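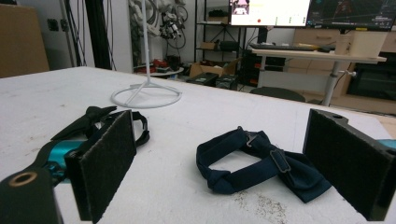
# Flenden Trail Run: cut-off times and the move to September

**gumtree_plodder** - 13/02/2023

Entries for Flenden opened this morning and the long course has changed. It now starts at the Nerkdale oval instead of the boat ramp, and there is a cut-off at the Vomell aid station. Three hours from the gun or you get a lift back. Last year there wasn't one. The date has moved to September as well.

Has anyone run that side of the ridge? I finished last year but I was near the back, and I don't want to pay for the long course and get pulled at Vomell.

---

**switchback77**

I've run it in training. The first part is fire trail and easy enough. After the second gate it goes up 300 metres in one go and most people walk it. Three hours is fair if you don't muck around at the creek.

---

**col_and_the_dog**

Disagree with fair. The organisers sold this as a run for everybody, walkers included, and the walkers are the ones who raise most of the money for the wildlife shelter. If you put a cut-off on the long course you push them all onto the short one, and the short one is already packed on the single track.

---

**switchback77**

> the walkers are the ones who raise most of the money

Is that written down anywhere? The results page had 685 finishers across all distances and it doesn't split out who raised what.

---

**col_and_the_dog**

No, it's what I was told at the sausage sizzle. Fair enough if it's wrong. My point about the single track stands.

---

**rangel_road_runner**

I marshalled at the Rangel Road crossing last year. The last walkers came through well after the road closure permit ran out and we had to hold them for cars. I'd say that's where the cut-off comes from. The council won't extend the permit, we asked.

Long course is capped at 500 this time, by the way. It's in the entry conditions under the bit about refunds.

---

**gumtree_plodder**

Thanks, I missed the cap. Is the refund still up to the week before?

---

**rangel_road_runner**

No refunds once bibs are allocated. You can drop down to the short course for free until then, and you can transfer to another person if they email the entry desk themselves.

---

**mallee_mum**

We're doing the kids' dash and the short course. Does anyone know if prams are still allowed? Last year they were fine if you started at the back. I can't find it on the new page.

---

**switchback77**

Prams are fine on the dash. On the short course I wouldn't - they've put the stile back in near the dam.

---

**col_and_the_dog**

You can lift a pram over a stile. We did it with the neighbour's.

---

**switchback77**

With a queue behind you, on that track you were just complaining about.

---

**col_and_the_dog**

Point taken.

---

**tinroof**

Moving it to September is the bigger problem for me. It's magpie season and the whole Nerkdale end is swooping territory. I got clipped on the ear out there on the bike. Wear a cap and sunnies.

---

**mallee_mum**

Good to know about the stile. We'll take the carrier.

---

**gumtree_plodder**

I've entered the long course. If I'm not at the second gate by the halfway mark I'll know how it's going. Planning to drive out and do the climb a few times over winter if anyone wants to share a car from the Vomell side.

---

**tinroof**

I'm in for that. Early start though, there's no shade past the gate. Will message you.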